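Dretside desk, pale grey top with dark metal frame

The Dretside is our most simple desk, and it is the one we sell most to small offices and to people who work from home. It comes from the Sostanik range, together with the Dabbas cabinet and the Wisura shelf. You can order it alone or with the other pieces, as the greys were chosen to go together.

The top is smooth and has rounded corners, so there is no sharp point to meet with your hip when you pass by. Pale grey is a calm colour under office lights. It shows pencil marks and dust more than a dark top will do, but it also cleans easily with a damp cloth and a drop of washing-up liquid. Please do not use scouring powder, it makes the surface dull and we cannot repair this afterwards.

The frame is metal with a dark finish. The legs have feet which you can turn by hand, useful on old plank floors where one corner is often a little lower than the other. Under the top there is free space for bags or a small drawer unit - we do not put a cross bar where your knees should be.

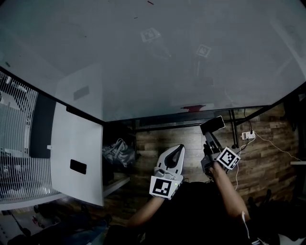
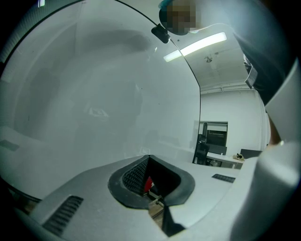 First picture: the pale grey top and dark frame on a wood-plank floor, with a power strip at the right.

What you receive

The desk arrives in 4 parts, with the screws and the key in a small bag taped under the top. The top is heavy, so we advise to build the desk upside down on a blanket and then turn it with a second person. Most customers need 30 minutes for this. Tighten the screws only halfway until all the legs are in place, then go round once more.

Cables

There is no hole in the top. Cables go over the back edge, and a power strip can lie on the floor or be fixed to the frame with the two straps in the package. If you prefer the strip on the floor, leave it some distance from where your feet rest. Extra straps can be ordered in packs of 4.

Near a radiator

You may place the desk close to a radiator, but leave a hand's width between them. The warm air must be able to rise, and the edge of the top does not like constant heat.

Delivery and questions

Desks ordered before noon leave our store the next working day. For larger orders, or if your room has an unusual shape, write to Nour Masri with a small drawing and the measures of the room. She answers in English, French or Arabic. Samples of the grey are free - please ask for one if you need to match a floor or a wall, the colour on a screen is never exact.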